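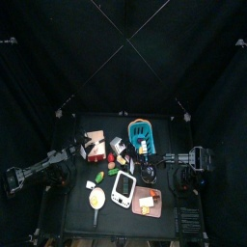

Play Room Assistant (part-time)
Corier Toy Library, Zullinholm

Posted 20 April 2024

Corier Toy Library is looking for a part-time assistant to sort, clean and pack pretend-play sets. The position is 16 hours a week and starts in June.

We lend toys to families, preschools and home daycares in Zullinholm and the towns nearby. The collection has 2,000 items. The pretend kitchen and grocery sets go out more than anything else, and they are also the ones that come back in the worst order. A family borrows a shopping basket, a toaster and a bag of play food, and the fried egg ends up in a puzzle box. Much of this job is putting that right.

What you will do

Check returned sets against the contents card and write down what is missing.

Wash plastic food, pans, baskets and dishes. Wipe down anything that should not go in water, such as toys with batteries or paper labels.

Sort loose pieces back into their sets. We have several kinds of corn, eggs and cheese from different makers, and they are not interchangeable. You will learn which belongs where in the first couple of weeks.

Look over each piece for cracks, sharp edges and loose parts. Damaged pieces go in the repair bin or the trash, and the card is changed to match.

Pack sets for pickup and put them on the shelf by family name.

Set out the play kitchen before the open play sessions and put it away afterward. There are 2 sessions a week. You may be asked to stay in the room during a session and help children find things, but you will not be in charge of a group.

Twice a year we do a full count of the collection. Everyone on staff takes part, and hours may run a little longer that week. Extra hours are paid.

What we are looking for

You should be able to keep at a sorting task without losing your place, and write clearly enough that the next person can read the card. You will be on your feet for most of a shift and will lift boxes up to the size of a large moving carton. Step stools are provided for the upper shelves.

Experience in a library, a preschool or a stock room is useful but not required. You must be comfortable around small children and willing to have a background check, which we pay for. Applicants must be at least 18.

The catalog is kept in Stuvon, a simple lending program. If you can use a spreadsheet you can use Stuvon. Training is given on the job.

Hours and pay

Shifts are four hours, mornings or afternoons. Tell us which you prefer. Pay is by the hour at the Zullinholm assistant rate and is reviewed after the first year. Parking behind the building is free for staff, and the Byun Street bus stops at the front door.

How to apply

Send a one-page letter and a list of past jobs, paid or unpaid, to the Corier Toy Library, 105 Byun Street, Zullinholm, or hand them in at the front desk during opening hours. Please include the names of two people we can call. Put "Play Room Assistant" at the top of the letter.

Interviews take place at the library and include a short sorting task with one of the kitchen sets. The position stays open until filled.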